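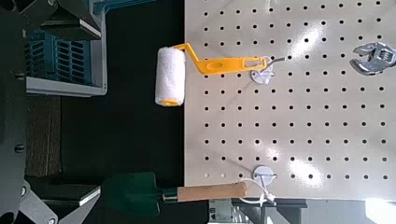 CUNSTEAD, 25 September 2021 – Kelturach's repair shop has a new pair of hands! The robot arm at the tool wall now fetches and puts back hand tools for the crew of eight, from wrenches to garden trowels. Before it started in May, people made roughly 50 trips a shift to the pegboard. "My knees noticed first," says shop lead Rhydian Voyle. "We get to stay with the repair, and that's the part we love." All eight keep their jobs, and two are learning to program the arm.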